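Fledden Rose Table Cover, reviewed after a summer of daily use

Price paid: $23
Sold by: Flandance
Weight listed: 300 gsm

Fledden makes this cover in three prints. I bought the rose one, pale background with pink roses and green leaves, for a table where I sort and fold small household textiles: place pads, slippers, fleece throws, whatever needs putting away. I wanted something soft enough that fabric wouldn't slide around on it and light enough in color that I could find dark things without hunting for them.

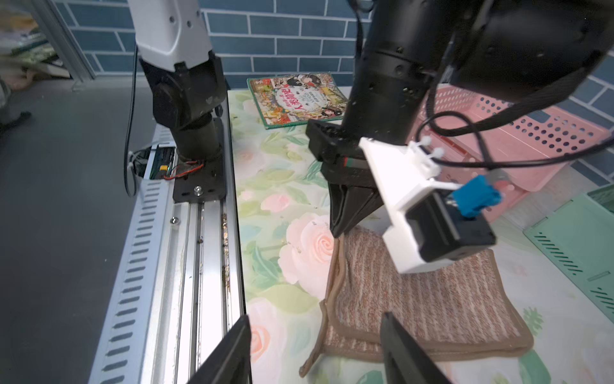
The first thing I checked was grip. My old cover was a shiny wipe-clean one from Hevex, and anything with a trim on it would creep toward me as I folded. On the Fledden a ribbed pad stays where it is put. You can fold one side over, let go, and come back to it. Thin cotton napkins do move a little. Thick items don't.

The listing has 1,582 ratings and a lot of them complain about creases out of the package. Mine had creases too, sharp ones, in a grid. I ironed it on low from the back and most of them came out. The last of them went after the first wash. If you need it for guests the same night, you will be ironing it.

Slippers are a harder test than flat things. They have weight in the sole, they catch, and a fleece lining sheds. I was expecting to be picking fuzz off the roses all week. It does collect some, mostly from new pairs, and a dry lint roller takes it off. A damp cloth only pushes the fuzz into the weave, so skip that.

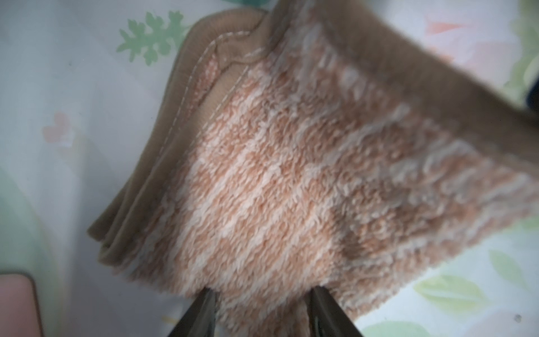

By Esperanza Prieto
Home and Laundry
Updated September

Color first, for anyone buying from the product photos. They make the background look white. In the house it reads cream in lamplight and closer to gray by a north window. The pink is softer than shown. I like it better this way but I would have been annoyed if I had been matching curtains.

Tan and brown things are easy to see on it. So is anything navy or black. The only items I lose are pale socks, which disappear into the petals, and I have stopped sorting those here.

Sizing is generous. I bought the medium and it drops over the edge more than I wanted, so I tucked the extra under and clipped it. The hem is a single turned row of stitching, straight enough, with one loose thread at a corner that I trimmed. It hasn't run.

Heavy fleece is where I noticed the biggest difference from the Hevex. A fleece cover drags whatever is under it when you pull it across, and on the old surface the whole cloth came along. The Fledden wrinkles under the pull but stays on the table if you have clipped it. Without clips it will ride up at the edge, and you end up smoothing it flat every few minutes.
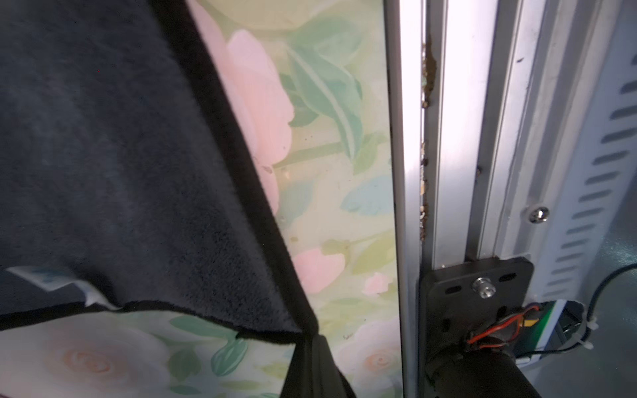 Stains are the weak point. The pale background shows every smudge, and a small brown mark that I would never have seen on a darker cloth is the first thing I look at now. The label says machine wash cool, no bleach. I followed that for the first 2 washes with ordinary detergent. Smudges faded, and the brown marks mostly stayed. Soaking a spot with dish soap for an hour before the wash did better. The print has not faded that I can tell, and it came out of the dryer slightly shorter, which in my case was fine.

I also borrowed the Valcárcel quilted cover from my sister for comparison. It is thicker and quieter if you put dishes on it, and it costs a good deal more. For folding I found it too padded. Flat pads sink in and the fold line comes out crooked. For a dinner table I would probably choose the Valcárcel.

Would I buy the Fledden again? Yes, at this price, and I'd get the small. I would also look hard at the darker leaf print if the table is going to see coffee.

Good: grips thick fabric, lint comes off with a roller, washes without fading
Less good: shows stains, creased on arrival, needs clips under heavy items

Reader comments 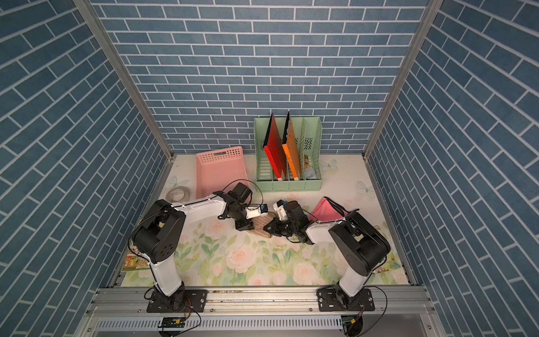 Baltasar Requena: I have the leaf print and can confirm it hides coffee. It does not hide lint, though, and every bit of pale fuzz shows up on it. Mine also shrank on the first warm wash, enough that the clips no longer reach on the short side. Did you dry yours on low or normal?

Esperanza Prieto: Low, and I took it out while it was still a bit damp. I'd leave it out of the dryer completely if yours is already tight.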